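«Bastard» vuelve en septiembre, y otra vez promete ser la sátira más feroz de la televisión

La cadena Wistosau ha confirmado que la segunda temporada de «Bastard», su comedia sobre los pasillos de un ministerio sin nombre, se estrenará en septiembre. El comunicado habla de «una mirada sin concesiones al poder». La primera temporada se presentó con palabras muy parecidas y acabó siendo una serie amable sobre funcionarios que pierden carpetas.

Esta vez Sarahí Ventura, guionista principal, asegura que habrá dientes. «Hemos escrito sin pensar en quién se iba a enfadar», dijo el sábado en la presentación, celebrada en Gerach ante 30 periodistas. Cuando le preguntaron por algún ejemplo concreto respondió que prefería no destripar nada.
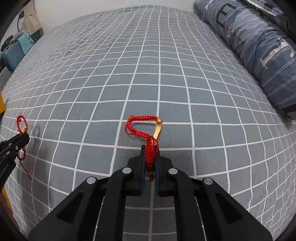 Los datos que maneja la cadena tampoco aclaran gran cosa. Según Wistosau, 2.270 espectadores contestaron a una encuesta interna y la mayoría pedía «más política». La empresa no ha publicado el cuestionario ni ha explicado cómo se eligió a los participantes. Kourosh Shokri, productor ejecutivo, se limitó a decir que el resultado «habla por sí solo», lo cual es mucho confiar en una encuesta que no ha visto casi nadie de fuera.

El reparto apenas cambia. Afshin Fallahi repite como el ministro Jelínek, y Golshifteh Babaei se incorpora en el papel de una jefa de prensa que llega para poner orden. El personaje suena conocido – cualquiera que haya visto dos o tres comedias de despachos lo ha visto ya – y el avance de dos minutos que se proyectó en la sala no ayuda a distinguirlo: gritos por teléfono, un ascensor, más gritos. La dirección corre de nuevo a cargo de Banafsheh Fallahi, que defendió el ritmo acelerado y dijo que los actores habían improvisado bastante.

Hay un cambio de formato que sí merece atención. Los capítulos pasan a durar 30 minutos justos y se emitirán de uno en uno, cada semana, en lugar de publicarse todos de golpe. La cadena lo vende como un regreso a la conversación semanal. También es una manera barata de retener suscriptores, algo que el comunicado no menciona.
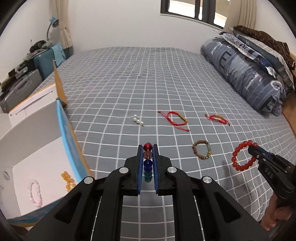

¿Hace falta haber visto la primera temporada para seguir la segunda?

Según la productora, el arranque presenta de nuevo a los personajes y se entiende sin conocer lo anterior, aunque la trama de la dimisión de Jelínek continúa donde quedó.

Wistosau no ha querido decir cuántos episodios habrá ni si existe ya un acuerdo para una tercera temporada. Shokri contestó a las dos preguntas con un «todo a su tiempo».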